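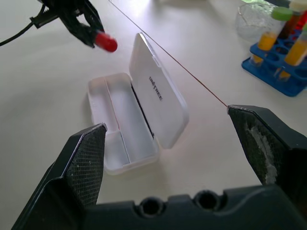 A pencil case for every table
Last updated: 21 February 2025
Home | Interviews | Desk & Craft | Archive

Flurina Ammann has opinions about boxes. She runs the Kolum craft room, where people drop in to mend, draw and take things apart, and since December she has been sorting 19 years of small parts into cases that cost next to nothing.

"I had drawers," she says, laughing. "Beautiful drawers! And every one of them was a swamp."

The change began with a plain white plastic case, the hinged kind that children carry to school. She bought 40 of them from a closing stationery shop in Madach and carried them home on the train in two shopping bags.

"You flip the lid and the whole thing is right there on the table. I can't tell you how happy that makes me."

We talked at her big white worktable by the window, with a little palm for company and a glass bowl she has never found a use for.
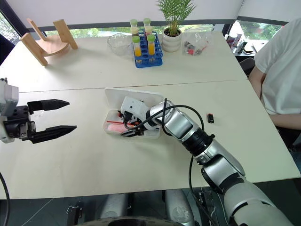 The worktable at Kolum, with the box open in the middle and test tubes in the blue rack.

Ammann's rule is that a box holds one job, even if the job looks like a jumble. A red stick can live beside something soft and pink if both belong to the same project. Bags are allowed for spares, as long as they're clear.

"People want to sort by color or by size, and it looks gorgeous for a day," she says. "Then you need four things and you're opening four boxes. No thank you!"

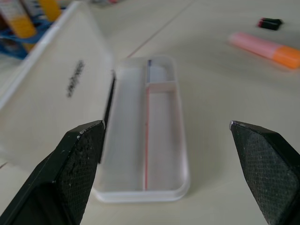 Her favorite subject is what happens when a job is finished. Each case gets emptied completely before it goes back on the shelf, and she likes to look it over with the lid up. The long divider is the part she praises most, with one side for anything thin and the other for the rest, and she is very fond of the short partition at the end, which makes a tiny compartment of its own. "Needles, a fuse, the one screw you'd cry over," she says. "That's the VIP room."

Johanna Imhof, who teaches the evening drawing group, has started copying the system at home. "My kitchen is next," she told me, and Ammann clapped.

Filed under: Interviews, Small Storage, Makers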